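21 de mayo de 2024. Cuaderno del taller, banco del fondo

Sigo con la cola de caseína. Anoto todo seguido porque la última vez lo dejé en un papelito y el papelito acabó debajo de la lijadora, y luego Jelle me preguntó las proporciones y tuve que inventármelas a medias (perdón, Jelle, la silla ha aguantado, ¿no?).

Punto de partida: caseína en polvo, cal apagada y agua. La receta que apunté en noviembre decía de dejar la caseína en remojo toda la noche. Hoy he probado con menos, 3 horas, y a mano se deshace igual de bien, aunque quedan unos granitos que hay que aplastar contra la pared del bote. He colado una mitad y la otra no, para comparar. La colada se extiende muchísimo mejor con la brocha corta, la otra deja rayas y me pone de los nervios.

La cal la he metido en 2 veces, removiendo con el palo de haya. Al echar la primera se pone espesa de golpe y parece que la has estropeado, pero hay que seguir dándole vueltas y se afloja. Thijs dice que él lo mete todo junto y que son manías mías. Puede ser! Pero la suya le salió con grumos la semana pasada y la mía no, así que ahí lo dejo escrito.

Maderas de hoy: los recortes de castaño que trajeron de Conceição y las tablillas de fresno de Tovwood. El castaño me preocupa por los taninos, que con la cal se oscurece. Y sí, se oscurece: en la junta de prueba ha salido una línea casi negra a los diez minutos, fina pero muy visible. A mí me gusta bastante, la verdad, aunque para el cabecero de la cama no puede ser, que la clienta lo quiere claro. En fresno nada, limpio.

Juntas preparadas: a canto vivo, cepilladas y sin lijar. He dejado 7 probetas en los sargentos, marcadas con lápiz por la cara mala. La C y la F llevan la cola sin colar. No tocar hasta el jueves, por favor, y si alguien necesita un sargento que coja los de Funduno, que están colgados al lado de la ventana y aprietan lo mismo aunque chirríen.

Cosas que se me han ocurrido mientras esperaba (que con esta cola se espera mucho):

El tiempo abierto es más corto de lo que yo recordaba. En la segunda probeta ya notaba la superficie tirante cuando junté las piezas. Para el cabecero, que tiene una junta larguísima, habrá que hacerlo entre dos personas, una a cada lado, y ensayar en seco antes. O partirlo en tramos, pero entonces me complico con la alineación y no quiero.
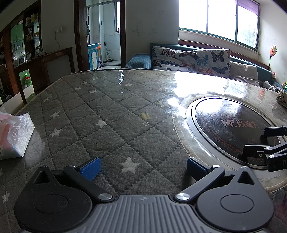

La otra opción es volver a la cola de huesos para esa pieza, que por lo menos se puede recalentar y abrir si me equivoco. Me da pereza el baño maría, el olor, todo. Pero la reversibilidad es una tranquilidad tremenda cuando trabajas en un mueble que no es tuyo, y este cabecero tiene ya un par de arreglos antiguos que me gustaría poder respetar. Lo hablo con Jelle.

He mirado también la espiga rota de la pata izquierda. Alguien la rellenó en su día con una masilla durísima, de un amarillo feo, y no sale con agua templada ni con alcohol. Voy a ir con formón pequeño y paciencia. Si se pone imposible, corto por lo sano y meto una espiga postiza de fresno, que de eso tenemos de sobra.

Lijado: el disco de 3000 de Brisarex es un capricho para acabar el latón de los herrajes, queda como un espejo, pero se embota enseguida si no lo limpias. No usarlo con madera!! Alguien lo ha usado con madera. Estaba lleno de polvo rojizo y no voy a señalar, pero el único que ha tocado el padauk esta semana se llama Thijs Vanhove.

Limpieza: la caseína seca no la saca ni un santo, así que los botes y las brochas al agua en el mismo momento. La brocha corta la he salvado de milagro con vinagre. El palo de haya ha muerto, hay que cortar otro.

Lo que sobra de la mezcla lo he tirado. Intenté una vez guardarla en la nevera de los cafés y al día siguiente era gelatina con un olor bastante serio. Se hace poca y se gasta.

Pendiente:
Pedir más cal, queda un culo de bote.
Romper las probetas en el tornillo del banco y mirar si parte la madera o la junta.
Probar una gota de aceite sobre la línea negra del castaño, a ver si tapa algo.
Preguntarle a Jelle Peeters si le queda caseína de la gruesa, que la fina se me ha acabado hoy.
Afilar el formón de seis antes de meterme con la espiga.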